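Toe kick

A toe kick, also called a toe space or kick space, is the recess at the bottom of a base cabinet. It lets a person stand close to the counter without leaning forward. The vertical board at the back of the recess is the toe board. In older trade usage the two terms are interchangeable.

Dimensions

In North American practice the recess is commonly 3 inches deep and between 3 1/2 and 4 inches high. European systems with adjustable legs allow a taller plinth, often 100 to 200 mm. A standard base cabinet measures 34 1/2 inches from the floor to the top of the box, toe kick included, and the countertop brings the total to 36 inches. Where new flooring is laid after the cabinets, the visible height of the recess is reduced by the thickness of the floor.

Construction

Three methods are in general use. In the integral method, the side panels run to the floor and are notched at the front corner. In the separate-base method, a ladder frame is built, leveled with shims and fastened down before the boxes are placed on it. In the leg method, plastic levelers carry the load and the toe board is clipped to the front legs.
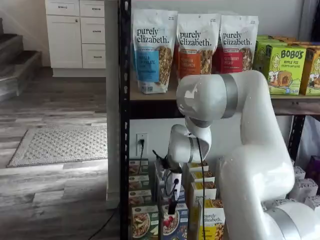
The separate base is preferred on uneven floors - one long frame can be leveled in a single operation, and the cabinets then need little adjustment. Its main drawback is the added labor. Notched sides are quicker to assemble, but the exposed panel edge can absorb water from mopping and swell. Shops often seal this edge with paint or glue.

Finish

The toe board is usually covered with a thin strip matched to the cabinet fronts. The strip is cut to the floor line with a scribe and held with brads or adhesive. Black or dark strips hide scuffs and were the usual choice in the Laria line of kitchens made at Tomham.

Other uses

The space may hold a heating register, a shallow drawer or low-voltage lighting. Toe-kick drawers need a separate base with an open front, and their usable depth is limited by the cross members of the frame.

See also: Base cabinet; Countertop; Plinth; Scribing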